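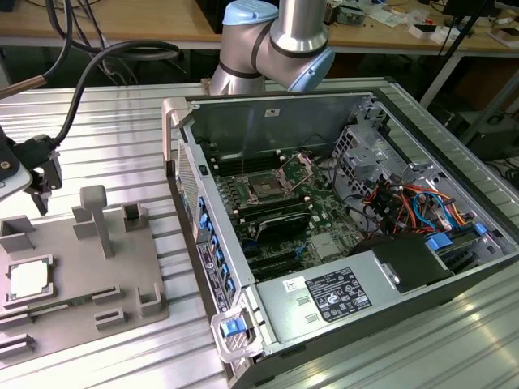
Section 4. Processor Replacement, Tower Models

4.1 Scope

This section covers removal and installation of the processor in the Rinaner desktop tower. It applies to units with a hinged socket load plate and a single side lever. For the small form factor model, which uses a screw-down bracket, refer to the Landry supplement.

The procedure assumes that the side panel can be opened and that the unit has been signed out of service. Data on the drives is not affected, but some firmware settings may return to defaults after a processor change. Record any custom settings before shutting down.

4.2 Tools and materials

Phillips screwdriver, No. 2, magnetic tip not recommended
Wrist strap with ground lead
Lint-free wipes
Isopropyl alcohol
Thermal compound, Restau type 756 or equivalent
Replacement processor in its original tray
Antistatic bag for the removed part

4.3 Preparing the unit

1. Shut down the operating system and wait for the fans to stop.

2. Set the power supply switch, if fitted, to the off position. Unplug the power cord from the wall outlet and then from the unit.

3. Press and hold the front power button for several seconds to drain any remaining charge.

4. Disconnect the monitor, keyboard, network and any other external cables. Label them if the unit has more than one display output in use.

5. Lay the tower on its side on a firm, level surface with the removable panel facing up.

6. Release the side panel and lift it clear. Store it flat, inside face up.

7. Put on the wrist strap and clip the lead to bare metal on the chassis. Do not clip to a painted surface or to a plastic part.

CAUTION: Do not open the power supply. There are no serviceable parts inside, and hazardous voltage may remain after the cord has been removed.

NOTE: Plastic release tabs on the chassis are used for drives and other removable parts. They do not need to be operated for a processor change. Leave drive cables connected unless they block access to the socket.

4.4 Removing the heat sink

1. Locate the processor fan connector on the system board. Pull it straight up by the plug body, not by the wires.

2. Loosen the heat sink screws a few turns at a time, working diagonally. Continue until all screws are free of the board.

3. Twist the heat sink slightly to break the bond of the old compound. Lift it straight up.

4. Set the heat sink down with the contact face up.

5. Clean the contact face with a wipe dampened with alcohol. Repeat with a fresh wipe until no residue transfers.

CAUTION: The heat sink can remain hot after shutdown. Allow 4 minutes before touching it. If it does not move when twisted, do not pry against the board. Refit the fan connector, run the unit for a short time to soften the compound, shut down, and repeat section 4.3 from step 1.

4.5 Removing the processor

1. Press the socket lever down and away from the socket to clear its retaining hook.

2. Raise the lever to its full open position.

3. Lift the load plate on its hinge until it stays open without support.

4. Hold the processor by two opposite edges and lift it vertically. Do not slide or tilt it.

5. Place the processor in the antistatic bag or in an empty tray.

With the processor out, the socket contacts are exposed. They bend under very light pressure and cannot be repaired in the field. Keep tools, sleeves and loose cables away from the opening. If the work is to be interrupted, fit the socket cover before leaving the bench.

4.6 Inspecting the socket

1. Look across the contacts from a low angle under good light. Rows should appear even, with no breaks in the pattern.

2. Turn to a second angle, at right angles to the first, and check again.

3. If dust is present, remove it with short bursts of clean, dry air held well back from the socket. Do not use a brush or wipe.

4. If any compound has reached the contacts, stop. The system board must be returned to the Skitadport service center.

CAUTION: Never touch the contacts to test them. A board with contact damage caused by handling is not covered by warranty.

4.7 Installing the processor

1. Confirm that the part number of the replacement is on the compatibility list for the installed firmware version. Update the firmware first if required. This must be done with the old processor in place.

2. Remove the replacement from its tray, holding it by the edges only.

3. Align the corner mark on the processor with the mark on the socket. Check that the edge notches match the keys.

4. Lower the processor straight down and let go. It should sit flat under its own weight. Do not press on it.

5. Close the load plate.

6. Lower the lever and secure it under the retaining hook. Firm resistance is normal over the last part of the travel.

NOTE: If a plastic cover is fitted to the load plate, it will release as the lever is lowered. Keep the cover. It must be in place on any board returned for service.

4.8 Refitting the heat sink

1. Apply a small amount of thermal compound, about the size of a grain of rice, to the center of the processor lid. Do not spread it.

2. Lower the heat sink straight down over the screw holes. Once it has made contact, do not lift it again. If it is lifted, clean both surfaces and apply new compound.

3. Start each screw by two turns, then tighten diagonally until all are snug.

4. Reconnect the processor fan. Route the wires clear of the blades.

4.9 Closing and testing

1. Check the interior for loose screws, wipes and tools.

2. Confirm that both ends of each memory module are latched. Modules can be disturbed while the heat sink is being lifted.

3. Refit the side panel and stand the tower upright.

4. Disconnect the wrist strap. Reconnect the external cables, then the power cord.

5. Start the unit and enter the setup screen. Confirm that the processor is identified correctly and that the processor fan speed is above 1,000 rpm.

6. Restore any recorded settings, save and exit.

7. Run the processor test from the diagnostics menu until the progress display shows 100 percent. Record the result on the service sheet.

If the unit does not start, disconnect power and check the processor fan connector and the board power connectors before reopening the socket. Beep and light codes are listed in Appendix B.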